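Utensil holder

A utensil holder (also called a utensil crock, spoon jar or cutlery pot) is an open container kept on a counter or table to hold spoons, spatulas, chopsticks and other hand tools upright. It is one of the most familiar objects in the home kitchen, and also one of the most varied. Almost anything with a flat base and a wide mouth has been used as one at some point, from jam jars to flowerpots, and the pieces made for the job come in ceramic, glass, metal, wood and plastic.

Form

The basic holder is a single cylinder, a little taller than it is wide. The height matters more than people expect. A pot that is too short lets long handles lean out and pull the whole thing over, while one that is too tall swallows teaspoons completely. Heavy stoneware crocks get around the tipping problem by sheer weight, and many cooks swear by them for that reason alone.

Double holders join two pots side by side, usually sharing a wall or a short bridge of clay. They let a household keep two kinds of utensil apart, such as chopsticks in one side and spoons in the other, and they stand more steadily than a single pot of the same size. Decorated double holders in pale glazes, with wavy rims and raised scrollwork, are a cheerful branch of the family and look as much at home on a dining table as beside a stove.

Some holders have drain holes in the base and sit on a saucer, so that washed utensils can go straight in. Others have dividers, a lift-out liner or a turntable.

Novelty utensils

The open holder puts its contents on display, and this has encouraged a lively trade in utensils that are meant to be seen. Flower shapes are a great favorite. The tulip is especially well suited to the purpose – the closed bloom makes a natural head, the stem makes a natural handle, and a pot of them reads at once as a bunch of flowers.
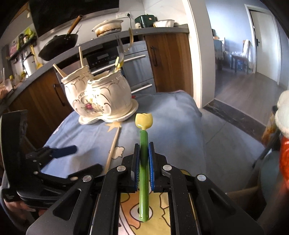

Color does a lot of the work in these designs. A green handle says "stem" even when it is perfectly straight and has no leaves, and the head can then be almost any shade. Mixed sets in yellow, pink, red and white are common, and collectors enjoy swapping single pieces to build a bouquet of their own.

Other popular themes include cactuses, mushrooms, animals with long necks and musical instruments. The collector Pejman Bagheri, whose kitchen in Flumstead holds 644 novelty utensils, sorts his by theme and keeps 28 holders in daily rotation. His catalog, last revised on 04/11/2021, lists more flowers than any other subject. Bagheri credits the Rashti tea house in Poston, where he ate as a student, with starting his interest: each table there had its own pot, and regulars would choose a seat by the spoons.

Arrangement

Chopsticks are normally stored with the narrow ends up, so that the part that touches food stays clear of the bottom of the pot, where crumbs and water gather. Spoons and decorative pieces go head up for the same reason, and because the head is the part worth looking at. Forks are a matter of taste. Knives are better kept in a block or a drawer.

A holder works best when it is not packed tight. If pulling out one spoon brings three others with it, the pot is too full! Taller pieces usually go at the back or in the center, with short ones near the rim.

On the table

Holders that travel from counter to table are often paired with a printed cloth. Star, cloud and cartoon prints are well loved in homes with children, and a plain cream pot sits happily among them. A cloth also quiets the clatter of ceramic on a hard tabletop and protects both surfaces from scratches. The Skutus range of table pots has a thin felt ring on the base that does much the same thing.

Care

Dust and grease settle in the bottom of any open pot, so the holder should be emptied and washed along with its contents. Raised ornament needs a soft brush. Metallic trim can wear away in a dishwasher and should not go in a microwave, so trimmed pieces are usually washed by hand. Wooden chopsticks need to be fully dry before they go back in – a damp pair standing in a glazed pot will darken at the ends and can grow mold.

See also: Chopstick rest, Cutlery tray, Spoon rest, Tablecloth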